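Murnthorpe lab passes 100 examples

The folks at Bemusell have been teaching their two-armed robot to stack bowls, and this April the tally of recorded tries reached 103 – a happy little milestone for a small crew.
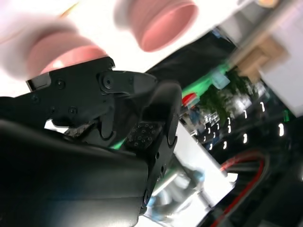

Pink bowls, patient hands

Bontu Abdella, who guides the arms, likes to start each try with the bowls in a new spot, so the system learns from plenty of variety.
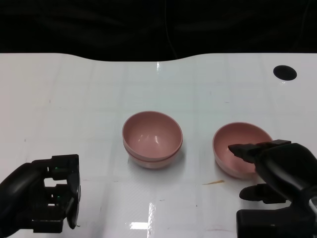

She and Liya Worku hope to move on to cups next, and they plan to share the whole set with their friends at Drerkow.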